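Fustum open day, 09/11/2023

The invitation said doors at ten. The doors, being automatic, had other ideas, so a dozen of us stood in the drizzle admiring the bike shed until Homa Hashemi came down and let us in through goods inwards. It was a better way in anyway. You get the smell of cardboard first and the welcome speech second.

Fustum sorts and repacks small items for other firms: returns, sample sets, the bits that go in the box with the thing you bought. Homa told us they hold up to 3,000 different lines on the ground floor. I believe her. I walked past most of them looking for the toilets.

After coffee (weak) and shortbread (excellent, and gone by the time the Kordestani party found the right staircase) we were split into two groups. Mine went with Lucyna Jasińska to the sorting room, where the subject was trays. I had not expected to have opinions about trays. Lucyna has had hers for years, and she shares them at a steady walking pace.

Her first rule is that a tray should be a colour you can't mistake for its neighbour, even at the end of a shift. Her second is that it should be shallow enough to see into. Squareness to the table edge doesn't come into it, which pleased me, as my desk at home follows the same school of thought. 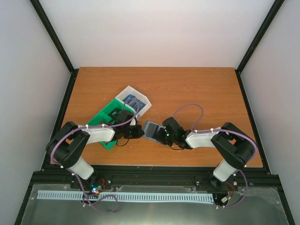
*Sorting table: green tray in front, white container behind, and a light blue item held over the wood.*

Xiuying Tan from Hikomura asked why the white one wasn't labelled. Lucyna said labels fall off. Xiuying said theirs didn't. There was a short silence of the kind you get at weddings, and we moved along to the tape dispensers.

I won't report on the tape dispensers. Kianoush Ghasemi took two pages of notes on them and will lend you those if you ask nicely.

We came back to the sorting table before lunch, by which point I'd started judging the containers as if I might be asked to give a rosette. 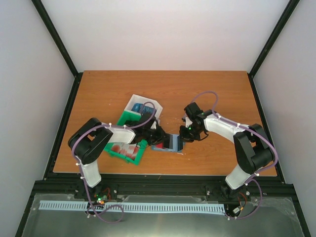
*Green tray with the red and white printed items, white tray next to it with the blue one.*

My rosette goes to the green. It has a good raised rim and you could find it in a fog. The white has its angled corners, which Negin Mousavi thought rather smart.

Lunch was sandwiches, sorted by filling into unlabelled trays. I had egg, then discovered the cheese. The afternoon talk, on how Gamen moved its stores to a new building, ran over and I left before the questions to catch the bus. There's another open day in January. Bring a coat for the bike shed.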